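Automatisation au bureau : comment vos équipes l'ont vécue ?

Eyvindur Vigfúsdóttir
Bonjour à tous ! Je travaille chez Flillby, on est 14 au service de préparation des commandes, et depuis septembre la direction nous parle d'automatiser une partie des gestes du quotidien. Pas seulement les cartons, aussi le rangement des postes, les claviers, les petits objets qu'on déplace sans y penser. Concrètement, plusieurs collègues passent maintenant une partie de leur journée avec des pinces dans les mains, une à gauche et une à droite, à refaire les gestes qu'un robot devra reprendre ensuite. Je m'y suis mis aussi, une heure le matin (assis, heureusement !).

Au début j'ai trouvé ça plutôt drôle. Prendre un clavier par les deux bouts sans se servir de ses doigts, essayez, on se sent très bête – et puis on prend le coup. Ce qui me travaille, c'est la suite. Mon poste va changer, ça on nous l'a dit, mais personne ne sait me dire si ces heures comptent dans mes objectifs, ni si ça ouvre droit à une formation. Chez vous, ça s'est passé comment ?

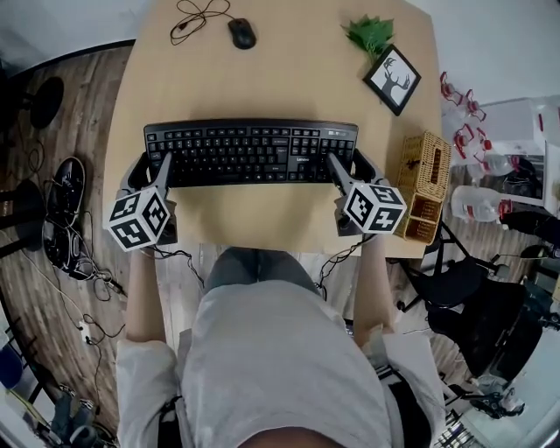 Orlando Cuervo
Salut Eyvindur, on est passés par là à Ekdale. Premier conseil, demande une fiche de poste écrite avant d'aller plus loin. Chez nous les heures de démonstration n'étaient notées nulle part pendant 21 jours, et il a fallu tout reconstituer à la main, un vrai bazar. Maintenant elles ont leur ligne dans le planning et les objectifs de commandes baissent d'autant.

Pour l'emploi lui-même, pas de départ chez nous, mais le travail a bougé. Je prépare moins et je contrôle plus, je reprends ce que la machine laisse de travers. Certains adorent, moi je regrette un peu l'ambiance de l'atelier. Pense aussi aux poignets, on change de personne toutes les heures et on a obtenu des pauses en plus. La formation, je l'ai eue en la réclamant deux fois par écrit.

Kwak
Pareil ici, environ 300 heures en tout sur notre site de Rulldale et toujours pas de prime. Bon courage !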